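How to Live With a Folding Robot Trial at Work
Posted Apr 25, 2022

Before Likov signs anything for a folding line, somebody has to show the machine what folding is. At our laundry that meant staff holding grippers and handling cloth on a bed for part of each shift. If your site is next, these are the steps I would take.

1. Ask what the trial replaces. Our sheet from Durkico said "assists the folding team." Get them to name the tasks, and get it on paper before May.

2. Count recording as work. We were asked for 400 folds on top of the normal load. Have the daily quota lowered for anyone on the grippers, and write the new figure on the board.

3. Start with one plain item. Dark cloth on a bright sheet is enough for the first 5 shifts. Leave fitted corners alone.

4. Work in pairs where you can, one gripper to each edge. Pinch the margin, lift, then lay it over slowly. Squeezing hard leaves creases you will have to do again.

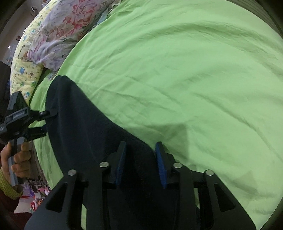
Joo, on the late shift, wrote under the first draft of this page that the grippers were easier on the thumbs than she expected, and that she would take them over the hot press any day. What she wanted to know was who gets the press when the folders are moved.

Fair question, and the vendor has not answered it. So:

5. Ask for the error rate on your own linen. The Catness demo folded 101 towels, all of them the same size. We handle almost 6 sizes before the first break.

6. Settle who clears a jam. If it is the folder, then the job has grown and the pay grade should be looked at again.

7. Keep your own log of time spent re-folding, and bring it to the review meeting.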